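Textile bench, August, Friday, started 8:15

Continue with the wash fastness of screen prints on cotton jersey. Torunn asked me to write down everything this time, also the small things, so the entry is long.

Yesterday I mixed the new binder from Baltico with the blue pigment paste. The old recipe was 300 g of paste in one batch, I kept this. Stirring 30 minutes at low speed. There was foam on the top and I let it stand over lunch before printing. Marit thinks the foam comes from the thickener and not from the binder. She can be right, the Ditley thickener was opened in spring and the lid did not close well.

Swatches are numbered 1 to 122, pencil number on the back side, lower left corner. Please do not use the marker again, it bleeds in the wash and then we measure the marker.

Curing: the oven shows 150 but the loose thermometer shows less, especially near the door. I turned the tray halfway. Swatches from the door side have a softer print and when I rub with a white cloth there is color on the cloth. I put these in a separate envelope, written "door". 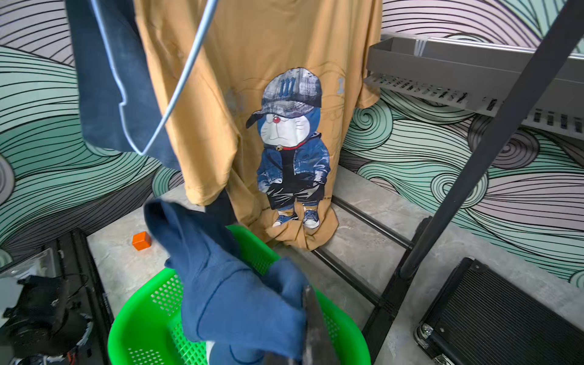 Second point is the detergent. Until now we used the shop powder, but Emmanuel found that the box has optical brightener in it, and this disturbs the reading on yellow and white grounds. From now we use the plain one from the Zou carton. The results before this change should not be compared with the results after. I marked the line in the table with a double stroke.

Spin at 900, same as before. At higher spin the prints get fold lines and then cracking is difficult to judge.

Edvin wants to know if we can skip the pre-wash. I would say no. Jersey from the Lurndale roll shrinks more in length than in width, and a print on unwashed fabric gets small waves at the edges.

To do:
Ask Piret for the gray scale card, ours is dirty.
New lid or new jar for the thickener.
Repeat door side swatches with longer curing.
Check who has the second thermometer.

Stopped 16:40, oven off, screens are soaking in the left sink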